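My cleaning cloths and how I learned to fold them

Zudanham, September

When I moved to Zudanham I had one kitchen sponge and two old T-shirts cut in pieces, and with these I cleaned everything. In my family we did it always so. An old shirt became a cloth for the floor, then a cloth for the shoes, then it went in the bin. I did not know that people buy cloths on purpose, and in colours.

Then I found the household shop on Grillbridge road, the one with the buckets outside. They sold microfibre cloths in a big basket near the till, and I took a pack of 15 because the price was good. This was too many cloths for one person. For some months they lived in a heap under the sink, and each time I wanted one, four came out and fell on the floor.

So this post is about the heap, and what I do now in its place. It is a small subject, but a few readers wrote to me after the post about the cutlery drawer and asked for more of this kind.

First, the colours. I tried to be strict with them. Blue is for the table and the worktop, purple is for the bathroom, green is for windows and mirrors. It works quite well, except that I have more than one blue. One is pale, almost like powder, and one is strong, nearly turquoise. The pale one I keep for glasses and for the good table.
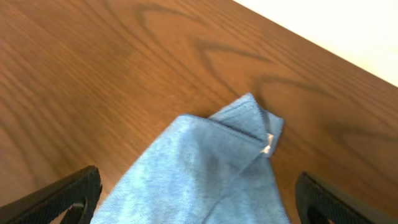

The second matter is washing. I wash the cloths once a week, on Wednesday evening, separately from the cotton towels. My neighbour downstairs told me this when she saw me in the laundry room with everything together in one machine. Microfibre takes the fluff from cotton and keeps it, and afterwards you wipe a mirror and leave small hairs on it. She was right, I had this problem with my mirror for a long time and I blamed the mirror.

I use no softener. I use less powder than the box says, and I wash at a low number – the cloths are not so dirty that they need more. The drying is quick. In summer they go over the rail on the balcony, in winter over the back of the chairs, and by the morning they are ready to fold.

A word about the labels. Many cloths come with a small white tag sewn in the side. I used to cut them all off with the nail scissors, very close to the stitching, and in one of the cloths I made a hole in this way. It was a new one, too. Now I leave the tag where it is and I turn it inside when I fold. On glass I hold the cloth so the tag is in my palm, and then it does not scratch and does not annoy me.

The edges are also worth a look before you buy. Cheap cloths are sometimes only cut, without any border, and after some washing they begin to curl and lose threads. I prefer an edge with proper stitches all the way along. I run my finger over it in the shop, which perhaps looks strange to the other customers, but I have not regretted any cloth that I chose like this.
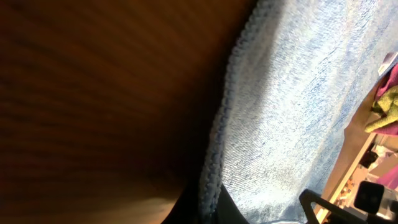

The folding I do on the table, never on my knees or on the bed. A bed is too soft and the corners move away while you work. I shake the cloth first, then I put it flat and pass my hand over it from the middle to the outside. I fold it in half, and in half again, and if it is a big one, I fold it once more in three. I press it a little with the palm. Microfibre is thick and it wants to open again, so the last side goes down, against the wood.

It took me some time to accept that they will not all be the same size. I bought more from the Tekleab stall at the market, and these are longer than the first ones. If I try to make every packet exactly equal, I am still at the table at ten at night. Now I only want that they stand in the box without falling. The box is a plain one from Rindelon, 20 centimetres deep, and the folded cloths stand in it on their side like cards in a library drawer. I can take one and the others stay where they are.

The ones I like least are the two-coloured bundles, I mean when I pull two cloths out of the wash and they hold on to each other. The fibres catch, a purple and a green for example, and you must separate them slowly before you can fold anything. I leave these for the end, at the far side of the table, and do the easy blue ones first. My mother would say to begin with the difficult ones. She also irons her dusters, so we do not agree on everything.
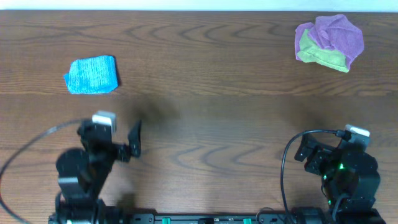

What is in the box now

I gave two cloths to my neighbour as a thank you for the advice, so from the first pack there are 13 left. The market ones are behind them, because they are longer and would hide the rest. The old T-shirt pieces are still with me, in a bag on the hook by the door, for shoes and for the bicycle chain. I do not fold those.

Next I want to do the shelf with the tea towels, where the situation is worse. If you know a good way to fold the very thin linen ones, that slide off each other all the time, please write it in the comments.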